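Relabeling the grasp data, and what it did to the cup task

I have been meaning to write up the labeling change since the end of summer. It is a small method change and I expected a small result. The result was bigger than I expected on one task and close to nothing on the others, so I'll go through both.

Some background for anyone who hasn't read the earlier posts. Fliko is our policy for two-armed kitchen work. It takes the head camera view and the joint positions and puts out short chunks of motion for both arms and hands. Until this year we trained it on whole demonstrations: start of the task to end of the task, one text label for the entire thing. "Put the cup in the dishwasher" covered the reach, the grasp, the carry, the turn and the release.

The trouble was in the middle. The policy learned to reach and it learned to let go, but between the two it would sometimes stall with the cup in the hand, or start moving toward the rack before the fingers had settled. Looking at the training data, I could see why. Our operators pause after a grasp. They check that they have the thing, then they move. Those pauses vary a lot from one person to the next, and the policy had no way to tell a pause from the end of a step.

So we cut the demonstrations up. I wrote a small tool, Vadon, that looks at finger joint speed and wrist speed and proposes a cut wherever both go quiet. A person then accepts the cut, moves it or throws it out. Each piece gets its own short label, such as "grasp cup" or "carry cup to rack." We did this for 2568 demonstrations. It took most of two months.
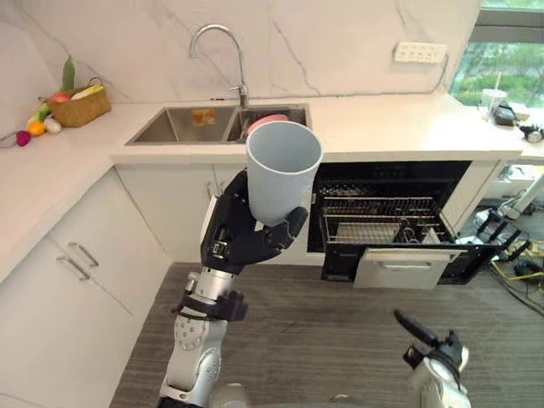
Rathjen kitchen, September

The left hand has the cup by its lower half, thumb in front, and the dishwasher is open with the rack partway out. A hold like this is where Vadon would usually propose a cut, and it is the part of the task I was most interested in. There is a pink cup in the right basin too, which matters for the labels: "grasp cup" was too vague with two cups in view, and we ended up adding the color.

The evaluation was simple. We ran the old model and the new one on the same tasks, 40 trials each per task, switching between models so that changes in daylight would not favor one of them. The old model finished the cup task in 22 trials. The new one finished it in 33. Most of the gain came from fewer stalls. Drops stayed about the same.

On wiping the counter and moving produce to the basket, the two models were within a couple of trials of each other. My guess is that those tasks have shorter holds, so there was less confusion to remove. I have not tested that.

I also trained a version on only 1142 of the cut demonstrations to see if we could have stopped earlier. It finished the cup task in 30 trials. If I did this again I would label half, train, and look at the numbers before paying for the rest.

Two problems are still open. Vadon misses cuts when the operator moves both arms at once, and those have to be found by hand. The new model also depends more on the wording of the label than the old one did. Next I want to try the same cuts on the Masico data, where the hand is different and the pauses are longer.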